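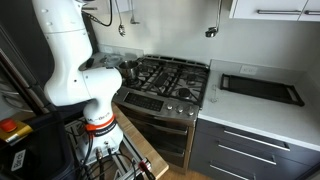 Week 9: Household water use and metering

Reading for Wednesday: Joly, chapter on billing, and the Borkell tables.

A household meter records volume only. It does not show which tap or appliance the water went to. To split the total, the Cluroswood survey asked residents to keep a diary and read the meter at 15-minute intervals.
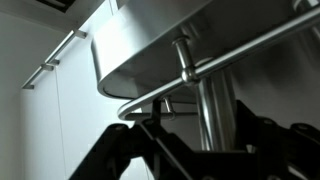

Department of Geography, Leblanc College

The survey covered 192 homes, 62 of them with shared meters. Shared meters are left out of Table 2. Use the single-meter homes for your worksheet.

Terms to know: base flow, peak hour, standing charge, leakage allowance.

Base flow is the lowest reading overnight. If it never drops to zero, suspect a leak.

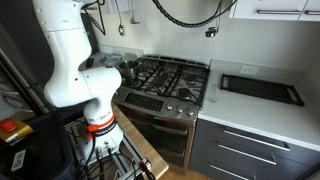

Peak hour is found the same way, from the highest reading of the day. Fellenier uses a weekly average, so check which method a table follows before comparing towns.

Worksheets go to Rosine Joly.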